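About us

Hello, and thanks for stopping by. I run the Rekcombe Notice, which is the local news site for Rekcombe, Dresach and the villages in between, and I've been at it long enough that people now stop me in the chemist's to tell me who has died. I mean that kindly. Death notices, funeral reports and obituaries are the most read thing we do by a mile, and they're the reason the site exists at all.

It began when the old weekly paper shut its Morrison Street office. My aunt died that July and we had no way of letting people know, apart from ringing round and a card in the baker's window. Half her old workmates found out after the funeral. I was so cross about it that I bought a web address the same evening, and 2 months later the first page went up – it had one notice on it, and that was hers.

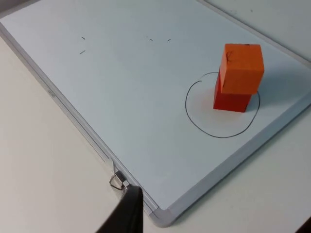 Whiteboard and blocks on the table.

These days we go out to 4000 readers by email, and plenty more look in on the site. A good few of them moved away years ago, to Etania and further, and still like to know who's gone and who's been born (we do births too, and weddings, and the odd golden anniversary if somebody sends us a decent photo).

A word about how we work. Family notices are free and always will be. You send us the name, the dates and the funeral arrangements, and we ring the funeral director to check before anything goes up. If you'd like a longer piece, I'll come and have a cup of tea with you, or we can do it over the phone. I keep obituaries to 900 words, though I've been known to give way for a lifelong bell-ringer or a good dance teacher. You get to read it first. I'll change a wrong date or a misspelt grandchild without a murmur, but I won't print that someone never had a cross word if the whole of Dresach knows otherwise!

We don't report the cause of death unless the family asks us to, and we stay outside the church unless we've been invited in.
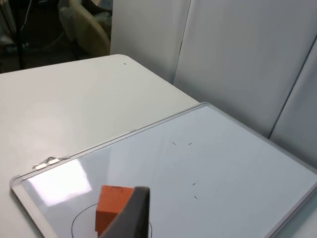 Tabletop and whiteboard by the grey partitions.

The bills are paid by the small adverts down the side and by 13 local businesses who chip in every month. They get a thank you at the bottom of the newsletter and no say in what goes in it.

Notices that reach us before four in the afternoon normally go up the same evening. Use the form on the contact page, or drop a note through the door on Morrison Street – we took over the back half of the old paper's office, and the letterbox still has their name on it.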